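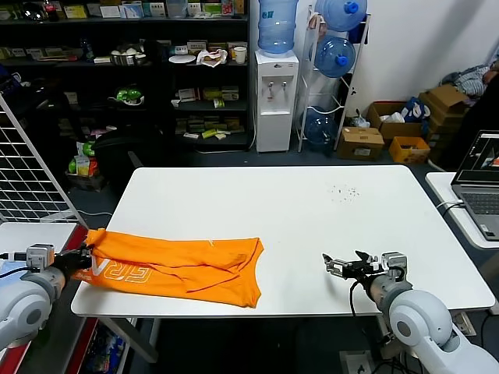 Getting More Wear Out of Printed T-Shirts

Filed under: Laundry, Clothes Care

A printed T-shirt usually gives out in one of two places. Either the lettering cracks and starts to flake, or the collar goes wavy and never lies flat again. The cotton in between is often fine for years after that. Most of the damage comes from heat and rubbing, and both are easy to cut down.

Before the wash

Turn the shirt inside out. It takes a couple of seconds per shirt and does more for the print than any special detergent. The letters then rub against soft cotton and not against the zipper on somebody's jeans. Close zippers and hooks on everything else in the load too.

Wash new shirts in strong colors by themselves the first time, or with other things in the same color. Orange and red are the worst for bleeding in our house, worse than navy. After two or three washes most of them settle down and can go in with the regular darks.

Treat stains before the shirt goes in the machine. For grease, work a drop of dish soap into the spot with a fingertip, leave it for 30 minutes and rinse from the back. For sweat marks under the arms, soak in cool water with a spoonful of baking soda. Don't scrub over the printing with a brush. If the stain is on the letters themselves, dab it with a damp cloth and a little soap and accept what you get.

In the wash

Cold water, gentle or normal cycle, and a low spin if your machine lets you choose. Fill the drum about two thirds. Shirts that are packed in tight come out creased and not very clean.

Skip the fabric softener. It leaves a coating that dulls the print, and it makes cotton less absorbent, so gym shirts end up smelling sooner. Half a cup of white vinegar in the rinse does nearly the same job. The smell is gone once the shirt is dry.

Drying

Air drying is best. Give the shirt one hard shake, smooth the collar with your hands and hang it by the hem, upside down, with the pegs at the side seams. Hanging from the shoulders leaves bumps, and a wet shirt is heavy enough to pull its own neckline out of shape. Keep bright colors out of direct sun.

If you have to use the dryer, use low heat and take the shirts out slightly damp. Lay them on a flat surface for the last bit.

Ironing over a print

Don't let the iron touch it. Turn the shirt inside out, or lay a thin dish towel over the lettering, and use a medium setting with no steam. Lift and press, and let each area cool before you move the fabric. If the print feels tacky, stop and leave the shirt alone until it is fully cold.

Folding and storing

Fold so that the crease does not run through the middle of the letters. For most shirts that means sides in first, sleeves back, then up from the hem in thirds. For drawers, stand the folded shirts on edge so you can see them all. Wire hangers are bad for collars – use wide ones or none.

Shirts going into a box for the winter should be clean and completely dry. Put a sheet of plain paper over each print, as two prints pressed together in a warm attic can stick.

When the collar has gone

A wavy collar can sometimes be brought back. Wet just the ribbing, push it together into shape with your fingers, and let it dry flat. It won't be perfect and you may need to repeat it after each wash. If the ribbing has torn away from the body, a row of small zigzag stitches in matching thread will hold it.

Past that point, cut it up. An old cotton T-shirt makes four good dust cloths from the back panel and a handful of smaller rags from the sleeves. Keep the printed part out of the cleaning pile – it doesn't absorb anything and can scratch a soft finish.

Reader tip, from Sumeya Tsegaye: "I keep a mesh bag hanging on the hamper and the printed shirts go straight in there, already inside out. Then whoever does the laundry doesn't have to sort them."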